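Workshop > Interviews > Planning a cell

Sang Mạch budgets for robots at Turnell, and she loves the job.

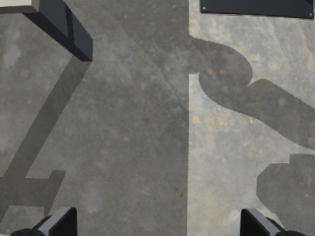
Floor view between the fingers, simulated cell.

"Start with the floor," she says. "I had 58 lines of costs and no floor!"

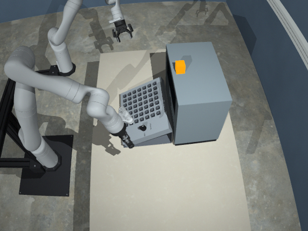
Her budget for Fikum covers 2 arms. A small orange cube on the cabinet is all the stock the model has, and she's delighted by how much it settles.

"Grippers come next."

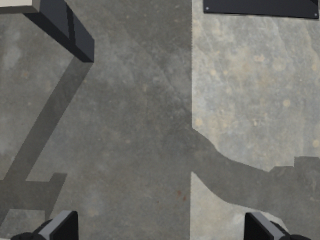
"Then spares, then training."

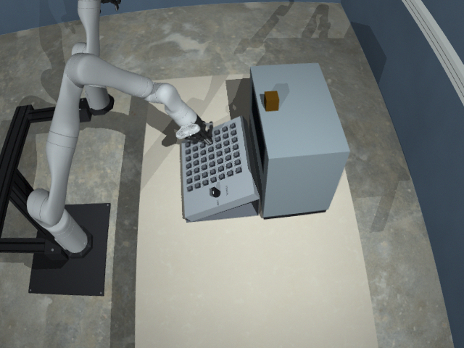 What she'd buy first

"The frame. Always the frame."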